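작업대에 로봇팔 들일 때 순서 (현장 메모)

Tokley 조립반에서 쓰던 메모 옮김. 급하게 적어서 두서없음. 프로그램 얘기는 빼고 사람 쪽 위주로.

1. 작업부터 고르기. 블록 옮기기처럼 단순 반복. 우리는 한 달 3,858건 중 2,861건이 그런 일이었음. 나머지는 계속 손으로 합니다.

2. 나무판을 타공 테이블 위에 올리고 나사로 고정. 손으로 밀어서 흔들리면 다시 조임. 대충 넘어가면 나중에 좌표 전부 다시 잡아야 됨.

3. 손목 브래킷 나사 확인. 교대할 때마다. 툴 끝이 판에 닿을락 말락 하는 높이에서 일단 멈추고, 그 다음에 속도 올리기. 처음엔 무조건 저속.

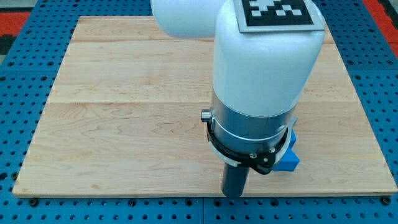
Rodrigo Seixas 댓글: 저희도 7월에 들였는데 설치보다 역할 나누기가 더 오래 걸렸어요. 옮기는 일 하던 분들이 하루아침에 감시 담당이 되니까 오히려 더 피곤하다고 하시더라고요. 교대 시간부터 줄이세요.

맞는 말씀이라 4번에 반영함.

4. 담당표 다시 짜기. 6명이 한 조면 감시는 두 명씩 돌아가면서. 한 사람이 종일 보면 안됨. 남는 시간은 검사랑 자재 쪽으로 돌리고, 바뀐 업무는 꼭 문서로 남길것. 말로만 하면 평가 때 문제 생김.

5. 정지 권한은 전원에게. 신입도 누를 수 있어야 합니다. 눌렀다고 뭐라 하지 않기. 이거 조회 때 반장이 직접 말해야 먹힘.

6. 첫 4주는 매일 퇴근 전에 짧게 회의. 멈춘 횟수, 불편한 점만 적음. Clurus 양식 써도 되고 그냥 공책도 괜찬음.

교육 시간은 근무시간에 넣으세요. 수정 2018/01/28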